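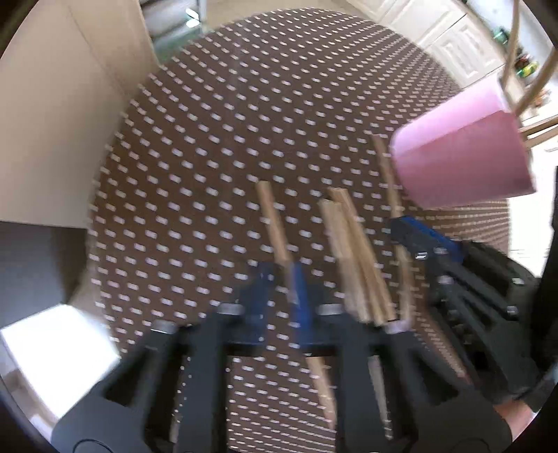

Wooden sticks on a round brown tabletop.

Game Design 2, handout 4: Collision in a 2D game
16 February 2018, by Uldis Luik
Last updated: February

Today we add collision to Drumcombe, the small platform game which we started in handout 2. Please open your own copy and not the one of Zoi Kourkoulas, as her version already has the enemies.

Every object in the game gets a box. The box is invisible to the player and may be a little smaller than the drawing. In each step the game asks if two boxes overlap. If they do, we move the player back by the shortest way – usually up, when he lands on a platform.
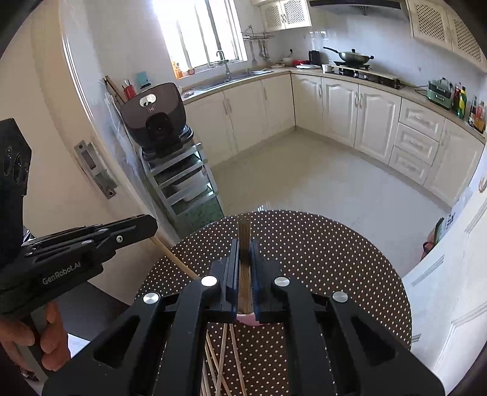
A box works well for crates and walls, but it has problems with long thin shapes. When the shape is upright, the box fits closely. Think of the flat strip of wood held upright in the gripper, and then of the pale sticks lying across each other below it. For a stick at an angle the box is mostly air, and the player will be hit by nothing. For such objects use a line with a thickness.

Exercise: give the spear in level 5 a line and test it against the player's box. Send the file to Eirini Ververidis before the next class.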